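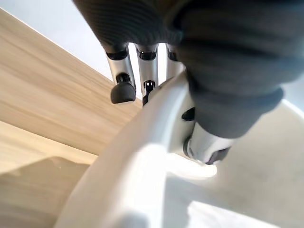
Fig. 4. Hand with knit cover fitted, thumb against the inside of the rim.

4.3 Refitting the hand covers

Applies to Vollberg two-arm units with Skarbridge hands. Do this with the arms parked and the drive power off. The hand has no opinion about your knuckles and will close on them as readily as on anything else.

1. Turn the cover right side out. It goes on inside out just as easily, and then has to come off again.

2. Slide it over the back of the hand and palm. Stop above the black joint bands. Fingers and thumb stay bare.

3. Smooth the knit toward the base of the thumb. A few folds are normal. A fold that reaches the thumb joint is not.

4. Wipe the fingertip pads with a dry cloth. No solvent, however proud of it the label is.

5. Restore power and run HAND CHECK 2. Stay outside the arms' reach until the prompt returns.

CAUTION: Error 772 means a finger met resistance before its end stop. Nine times in ten it has met the cover. Go back to step 3 before you call Cardoso and open a ticket.

4.4 Choosing a floor position

1. Clear the carpet in front of the arms. Armchairs can stay if the elbows miss them at full swing.

2. Tilt the head down until the live view shows both grippers along the bottom edge.

3. Check that no gripper cable can snag on furniture, then save the position. 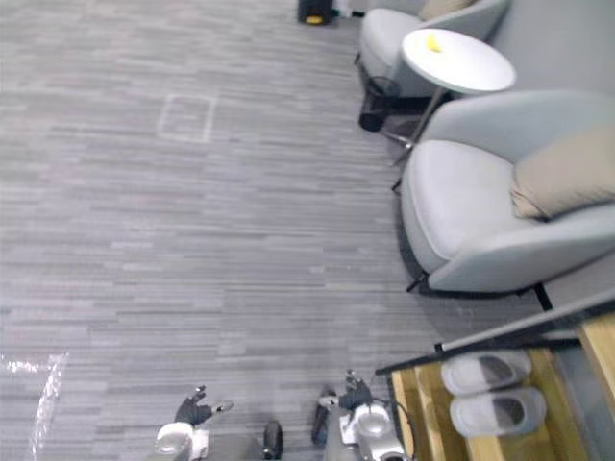

Salvador Barreto writes that step 3 should come first, having saved two excellent positions and then moved the cable out of both. He also wants it known that the Jundberg tool changer forgets its offset whenever the position is saved again.

NOTE: He is right about the offset. Re-enter it after every save. The cover is due for replacement at 2000 cycles, or when the ribbing thins over the knuckles.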